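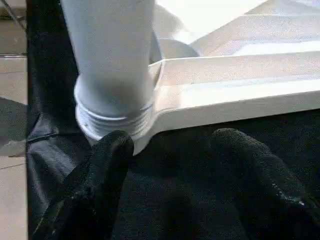
Éloge de l'intercom, ce parent pauvre de la régie

Novembre, par Aisling Kavanagh
Rubrique : Régie & plateau > Points de vue

Je vais encore me faire des amis, mais tant pis, j'ai passé assez de soirées en car régie pour me permettre une petite humeur. Quand une équipe prépare un direct, elle parle caméras pendant des heures, optiques pendant des jours, et l'intercom se règle entre deux cafés, le matin même, avec les boîtiers qui restent au fond de la caisse. Je trouve cela triste, et surtout imprudent.

Mardi dernier, j'étais à Dradcombe pour la captation d'un concert de chorale (magnifique, d'ailleurs, j'en ai encore les basses dans la poitrine). Six cadreurs, une réalisatrice, Kalliopi Golob, que j'adore et qui parle vite, et un seul canal pour tout le monde. La lumière demandait un noir, le son cherchait un micro, quelqu'un toussait, et la pauvre Kalliopi répétait « caméra quatre, plus serré » à un garçon qui ne l'entendait plus depuis le Kyrie.
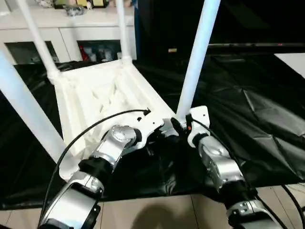
Un bon réseau d'ordres se conçoit avant le reste, sur une feuille, avec la liste de qui doit parler à qui et de qui doit seulement écouter. C'est un travail ingrat, je le sais bien, et le client ne le verra jamais. Prenez une chaise en plastique blanc et retournez-la, pieds en l'air : sous l'assise, il y a tout un treillis de nervures que personne ne regarde et sur lequel on compte pourtant chaque fois qu'on s'assied. L'intercom me fait penser à ce dessous de chaise. On peut choisir la plus jolie couleur du monde pour le dossier, j'irai quand même regarder les nervures avant de m'asseoir.

Mon vieux complice Zlatko Vukčević soutient que le problème est une affaire d'argent. Il a raison à moitié. Une matrice coûte cher, et quand le devis déborde, on sait très bien quelle ligne sera rabotée. Mais j'ai vu des productions modestes s'en tirer à merveille avec deux canaux filaires, du câble en bon état et des casques qui tiennent sur les oreilles — le confort du casque, voilà un sujet sur lequel je pourrais vous retenir jusqu'à minuit.
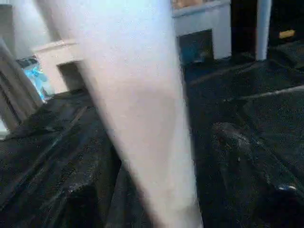 J'ai vu aussi l'inverse, une grosse maison équipée de sans-fil dernier cri où chacun avait dix touches sur son pupitre et n'en comprenait que deux. On appuyait sur tout, par politesse. Au bout d'une heure, l'assistante donnait ses tops à la voix, par-dessus la console, comme au théâtre de patronage de mon enfance.
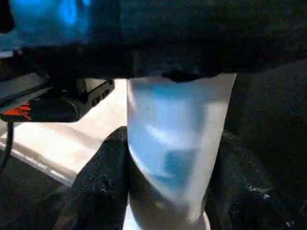
Ce que je demande

Une demi-heure, pas davantage, réservée dans le planning et que l'on n'a pas le droit de grignoter. Tout le monde coiffe son casque, chacun dit son nom et son poste, chacun répond. Les canaux sont écrits sur un bout d'adhésif collé au boîtier, en lettres assez grosses pour mes yeux fatigués. Et l'on rappelle gentiment aux bavards — j'en suis, vous l'aurez remarqué — qu'un micro ouvert s'éteint quand on a fini sa phrase.

Je voudrais enfin que les écoles consacrent à la parole en régie autant de soin qu'à l'étalonnage. Dire un ordre court, le dire calmement, attendre la réponse, cela s'apprend. Kalliopi revient à Dradcombe au printemps avec la même chorale, et je lui ai promis d'apporter mes propres boîtiers.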